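Leave the Brick Alone
Huguette Poulain

Twice this winter I have been asked whether a brick wall in a workroom should be painted white. My answer is no both times. White paint on brick chips, collects dust in the joints and is a misery to take off again. Most of these rooms have plenty of white already, on the ceiling and the other walls.

What they usually lack is a second light. A fluorescent fixture overhead is fine for working, but it makes brick look flat. Buy a plain table lamp and stand it against the wall. 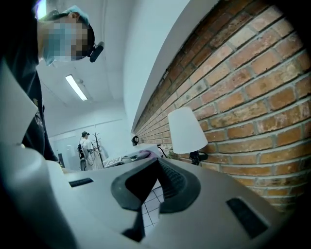 Page last changed: January, 4:13 pm

A frosted shade suits red-brown brick well. Dorian Hervieu wrote to say that a lamp takes up useful space. It does, and I would still give it the space.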